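# Gurkilham, the April build

Hi all! I promised pictures and kept not posting them, so here's a short page on where Gurkilham is at. For anybody new: it's the little desktop arm Ewan McPhee and I have been putting together at the Davovcombe shared workshop, evenings mostly, with Smaranda Rusu doing the clever software parts and me doing the parts that involve swearing at screws. The physical arm is in pieces on my bench while I redo the shoulder wiring, so all the work this month has been in the simulator.

**The simulated room**

I modeled the space myself, and it took way longer than the arm did. There's a desk with a monitor in the corner, tiles around the outside, and then the big mottled surface where the arm lives on its green base plate. The colored sheets are places to pick from and put things down on, and the little white and green piece on the pink one is what we're after.
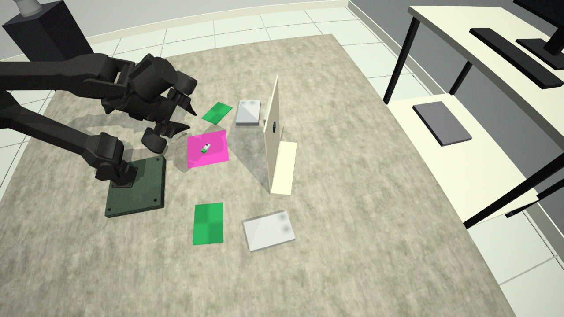 The simulator runs on my old laptop, the one with the fan that sounds like a hair dryer, and a full practice batch is 246 tries. I start it before dinner and go look at the log around 10 pm. Tamara Cozma talked me into saving every run (she was right, I hate it), and we're up to 1506 of them now. My folder names are a disgrace. If you ever need "test_new_FINAL_b", I have four.

Smaranda rewrote the reaching code so the wrist lines itself up first and the fingers come in afterward. Before that it did everything at once and the arm would sort of swoop in sideways — very dramatic, not much use. She also got me to slow the last bit of the approach by 30 percent, and I've stopped fiddling with that number, which for me is saying something.

**Down at finger level**

I added a second view looking down past the gripper, mainly so I could stop guessing at angles. The fingers are black and pretty pointy. I drew them with a slimmer tip after the first printed set kept bumping into things on the real bench, and I like them a lot better this way! The shadows come out blocky and I've left them like that. Liviu Stanciu says he can fix the lighting. Liviu has been saying so for a while.

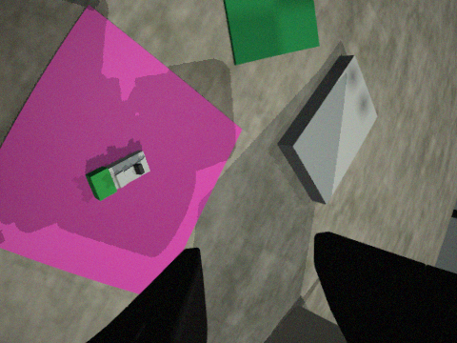

*Looking down past the open fingers, with the green and white block on the pink mat.*

Next up is the shoulder wiring, then a new set of printed fingers to match the drawn ones, then getting everything bolted back onto the base. If anyone at Davovcombe has spare M3 standoffs, the 10 mm kind, please leave them in the tray by the drill press with my name on it. I'm two short and too stubborn to order a whole bag.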